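Left/right relative pose on our Soltside pair has been walking since Thursday. Each gripper alone tracks fine. Put the two tips together and the solver reports a gap between them that changes depending on which way I'm facing. Mondedeck logs attached in the usual folder. Pads were swapped the same morning, firmware untouched.
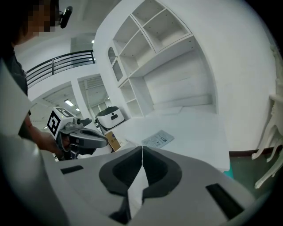 **Category:** Hand units › Calibration and upkeep 
**Tags:** soltside, marker-block, pads, mondedeck

**samer_nassar** (original poster)

What I've done so far, in order:

1. Wiped the marker faces with a dry cloth.
2. Re-ran the camera intrinsics on both units.
3. Closed the jaws fully and re-zeroed the encoders.
4. Loaded the old block-to-jaw transform from backup. No change.

Reprojection error is normal on every face. Jaw width at full close reads 0 on the left and slightly negative on the right. Pads are the scooped black ones, same part number as before.

---

**ekene_o**

Negative width at full close after a pad swap means the pad isn't seated. Back the screw out, press the pad against the shoulder, tighten, re-zero. You zeroed against a pad that was standing proud, and it has settled under load.

---

**samer_nassar**

Reseated both. Right now reads 0 at close. Relative pose still walks.

---

**diem_ly**

Two separate faults, then. The pads can shift your width reading but they have no way to move the block. Look at the block mount. The base screw is captive and it will feel tight when the block can still rock. Hold the body, push sideways on the block and watch the live pose in Mondedeck. If it jumps and comes back, it's the mount.

Also check which faces the head camera sees. With the units held low and tipped inward you should get the top face and both side faces on each. If one side keeps dropping to a single face, orientation will flip around under glare and it will look exactly like drift.

---

**samer_nassar**

Face visibility is good in the working pose. All the faces she lists are readable on both sides.

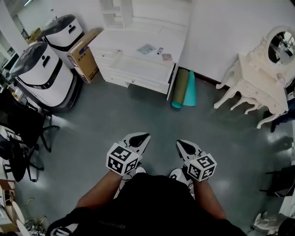
*Grippers held in front of the body, tips angled in, marker blocks toward the head camera.*

Push test: left block is solid. Right block moves and returns.

---

**ekene_o**

Threadlocker on the captive screw and be done with it. We do every pair at Gedinance that way on delivery.

---

**diem_ly**

Disagree. The insert under that screw is plastic on the early bodies and some threadlockers craze it. We lost one housing like that. Serrated washer, torque by hand, paint a witness mark across the joint. If the mark splits, recalibrate.

---

**ekene_o**

A washer lifts the block. Now your block-to-jaw transform is wrong by the washer thickness and he has to recalibrate anyway.

---

**diem_ly**

He has to recalibrate regardless. The block has been moving. The backup transform is no good for that unit either way.

---

**nazanin_n**

Agree with Diễm on recalibrating. Procedure we use at Castillo:

- Unit in the bench cradle, jaw closed, block toward the camera.
- Camera fixed, 300 mm from the block.
- Rotate the cradle slowly through its full travel and collect 200 frames. Discard any frame with only one face decoded.
- Solve, then repeat with the jaw fully open. The two block-to-body results should agree. If they don't, the cradle is slipping.
- Touch tips and check relative pose facing at least two directions in the room.

Ekene's point about height matters only if you skip this.

On intervals: we redo the transform every 2000 jaw cycles, and after any pad change.

---

**loi_truong**

Why after a pad change? Pads don't touch the block.

---

**nazanin_n**

The tip point is defined on the pad. New pads, new tip offset. It's a separate line in the config from block-to-body, but one cradle run gives us both.

---

**loi_truong**

OK. I'd still key the interval to the push test. We have a pair at 94 percent of its cycle limit with no measurable change since the first calibration.

---

**samer_nassar**

Fitted the serrated washer on the right unit and marked both units. Cradle run done, open and closed results agree. Tip-to-tip gap now reads the same facing the desk and facing away from it. Left unit kept its old transform, new tip offset only.

Ekene, do you have the name of the threadlocker you use? I have a spare late body here and could try it on that one.

---

**ekene_o**

Will look at the bottle tomorrow. Low-strength grade, applied to the screw and never into the insert.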